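**Zollomow bin liners, 27 litre, blue**

Light-duty liners for desk and kitchen bins, supplied flat on a perforated roll. Each carton holds 2448 liners and ships from the Fadirero depot within two working days. Part cartons are not sold.
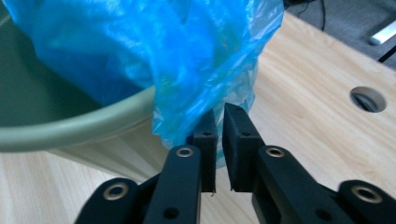

Liner size should be matched to the rim of the bin, with enough film left over to fold down on the outside. A liner that is too narrow will split at the side seal when stretched. The film is thin enough for the colour of a green bin to show faintly through it - buyers who need an opaque liner should order the Alexiou grade, which has a heavier gauge and costs more per roll.

Film thickness: 9 microns
Seal: flat, single weld
Closure: none (twist or tie by hand)
Not suitable for glass, hot ash or garden waste

Store rolls away from direct sunlight. Trade orders for Brornania go through Pentti Seppälä at the sales desk.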